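Print this page | E-mail this article
Search this journal Go Advanced search

4. Who turns up to speak: open-floor meetings at two colleges

Most writing on campus speech starts with a row. We wanted to start with the ordinary evenings, the ones that never reach a newspaper, and they proved far richer than we had dared hope! The open floor at Enby College meets at five o'clock in term time, and anyone with a college card may put their name down. Jamach College runs a similar meeting, but speakers there must send in their topic beforehand.

Over the period of the study the two colleges logged 3607 spoken turns. We coded each one by topic, by whether the speaker was staff or student, and by whether the next speaker answered the point or moved on to something else. Two coders worked on every transcript. Where they disagreed, the turn went back to both of them, with the surrounding talk, and was coded afresh.

The result that delighted us most concerns replies. At Enby, where topics were not known in advance, speakers answered one another far more often, and they did so even on subjects we had expected to be touchy (tenure, visiting lecturers, the wording of the conduct code). At Jamach people tended to arrive with a prepared piece, read it well, and sit down. Some of these pieces were splendid. Very few of them drew an answer.

We also sent a short survey to everyone who had spoken at least once, and 394 people filled it in. Students at both colleges said they worried more about what classmates might post afterwards than about anything a lecturer might say to them. Staff gave almost the reverse answer, naming their own department first. It is a lovely, clear split, and we would be very keen to see whether it holds at larger places such as Cestusier, where the open floor only began in February.

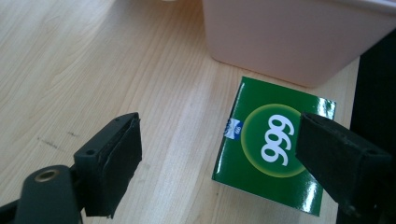 Figure 2. Pale wooden tabletop with a pink plastic container.

A word on the chair's part in all this. Enby passes the chair round among students, while Jamach keeps one member of staff in the role all year. We cannot separate this from the effect of sending in topics early, as the two rules always went together in our data. A college willing to change one and leave the other alone would make a wonderful next study.

Reader comments (3)

Chaired one of these as a student at Lund. The prepared speeches were always the quiet ones afterwards.

Would the authors share the coding sheet? We'd love to try it on our union debates.

Good read, but I'd like to see staff and student replies split out by topic.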